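Site visit: Cuseck validator facility, Hilarthorpe

Cuseck opens its Hilarthorpe site to token holders and delegators once a year, in September. The company runs staking nodes for the Cunevon network and holds the second-largest share of delegated stake on it. I have delegated to Cuseck for two years and wanted to see the hardware, the key handling and the reporting chain behind the payouts. The tour started at 9:30 and ended shortly before 1 p.m.

Registration was handled in the front office. Phones were allowed in the office area and the meeting rooms but had to go into lockers before the machine hall. Visitors were split into groups of eight. Each group got the same circuit in a different order, so the notes below follow my group's route. 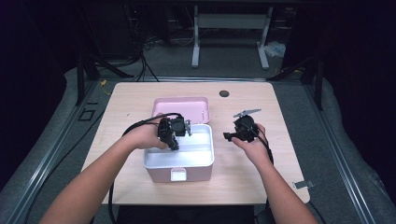

Machine hall

The hall holds 422 servers in two rows, with a cold aisle between them. Validation takes a small part of that capacity. The remainder runs archive nodes, a block indexer and the monitoring stack. Proof-of-stake validation needs little computing power, so the design goal is uptime. Each validator has a standby machine on a separate power feed. The standby doesn't sign until an operator confirms that the primary is down, which prevents double signing and the stake penalty that follows it.

Failover is therefore slow. The guide gave the typical gap as several minutes, during which the affected validator misses its attestations. Cuseck accepts the lost rewards. On Cunevon a missed attestation costs a fraction of a token, while a double signature costs 3 percent of the bonded stake. The math supports the choice, though it also means delegators pay for each outage in small amounts.

Power comes from the grid through two transformers. Diesel backup was tested in August, and the log sheet was posted on the inside of the door. Noise in the hall was moderate and most questions had to wait for the corridor.

Key handling

This was the best part of the tour. Signing keys are kept in hardware modules inside the hall. Withdrawal keys are kept offline, split into shares and stored at different locations. The guide wouldn't name the locations or give the threshold, and I would have been worried by any other answer.

We were walked through a mock withdrawal on a test network. The request is drafted on one machine, checked on a second and signed on a third that has no network card. The signed message moves between them as a QR code. The whole sequence took eleven minutes with nothing going wrong. Live withdrawals are batched twice a week, which explains the delay that delegators see between the end of the unbonding period and the credit to their wallets.

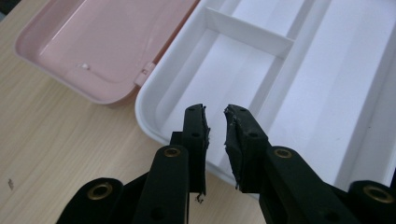 Storage box open on the tabletop, pink lid beside the white tray.

Rewards and reporting

Cuseck showed its reward ledger for the previous quarter. The network had 1171 active validator slots at the end of it, up from 1146 at the start. More slots with flat issuance means a smaller reward for each one, and the payout chart showed that decline clearly. Cuseck's commission didn't change over the same period.

Payouts are calculated per epoch and rounded down to four decimal places. The rounding remainder goes to a reserve that covers penalties. I asked for the size of the reserve and was told it will be included in the next report. At present it can be worked out from on-chain data, but only by someone willing to match every epoch by hand.

Most of Cuseck's delegators buy and hold their tokens through Khondokar, the exchange that lists the main Cunevon pair.
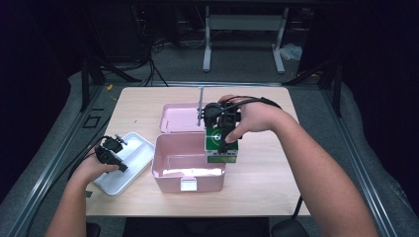
Khondokar pools customer stake into a small number of addresses, so Cuseck sees a few very large delegators where there are really thousands of small ones. If the exchange moved its stake elsewhere, several validators here would fall below the minimum bond within one unbonding cycle. The guide confirmed this and said a cap on single-address delegation is being considered for next year. No percentage was given.

Questions and answers

The session ran for 40 minutes. Price questions were declined. Most of the rest dealt with client software. Cuseck runs a single client on all of its validators, and a bug in that client would hit them together. A second client is in testing on the standby machines, with no date set for live use.

Practical notes

Parking is behind the building and fills up early. The entrance is on the side street. Coffee was provided. Slides are sent by email to anyone who registered, and mine arrived that evening, minus the page with the reserve chart.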